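Chapter 4: Home Advantage

Why do teams win more often in their own gym? It's one of the best puzzles in sport!
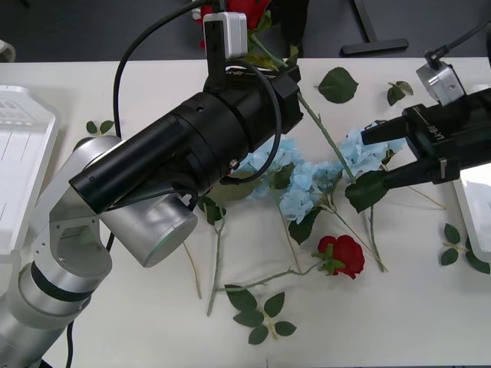 Take Prollside, a college basketball side with room for 400 fans. Last December they beat Quinlan by 2 points, with the crowd on its feet throughout.

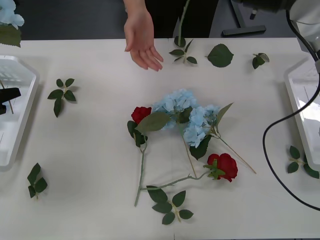
Fig. 4.1 A hand above a white tabletop.

Was it the noise, or Quinlan's long bus ride? We'll begin with travel (a lovely subject), then turn to referees.
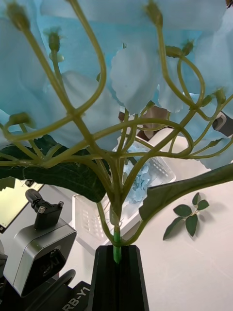 Keep your notes from Chapter 2 handy, as we'll need them straight away.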